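Kindlow project, progress notes for the Drulside fund
27 January 2018

Hi Nadine,

You asked for the short version this time, so I'll try (no promises!). The big news is that we finally have demonstrations coming in at a decent clip. We wanted 300 two-handed demos of the table task by the end of January and we're sitting at 327, which made me very happy when I added them up last night. Most of them use the tray as the place where things start or finish, and that has turned out to be a good choice: the tray stays small and easy to spot, and people don't need much coaching before they get going.

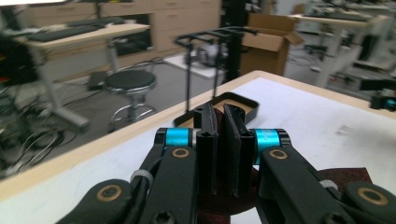 Hand-held gripper with the fingers brought together, cork-colored tray just past them.

The grippers themselves have behaved well. We had one bad stretch where the finger opening was being read a little too wide, and I threw out 11 demos over that before Radomír found a loose setting in the calibration file. Everything recorded after the fix lines up nicely. I'd still like a second pair as backup, and Krajčí has quoted us for the parts, so you'll see that in the next budget sheet.

Working with both hands took some getting used to. My early recordings were awful, all stops and starts, and the model copied every one of my pauses! We now ask people to do a few dry runs first and then record without stopping to think. The markers on the grippers give us the position of each hand, and tracking drops out mostly when a wrist gets turned too far, so we talk people through that before they start. 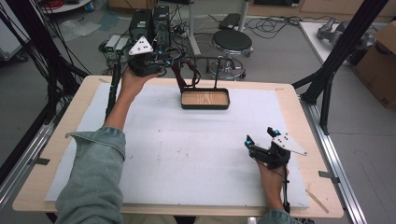
What the model can do so far

We trained on the first 200 demos and the results are better than I expected for such a small set. Reaching is smooth. Letting go at the right moment is still shaky, and it gets worse when the tray is moved toward the far edge of the table. I think we simply don't have enough demos with the tray out there, so that's where the next batch is going. I also want to try training on the gripper views alone, to see how much the head view is really buying us.
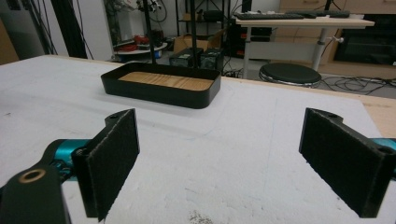
Radomír Matoušek read a draft of this and thinks I'm rushing: he would hold off on the gripper-only test until we've rerun the same training with three different seeds, as one good run doesn't tell us much. Fair enough. I've put the reruns first, and the Grekdale machines are booked for them. I'll send you the numbers as soon as they're done, along with the parts quote.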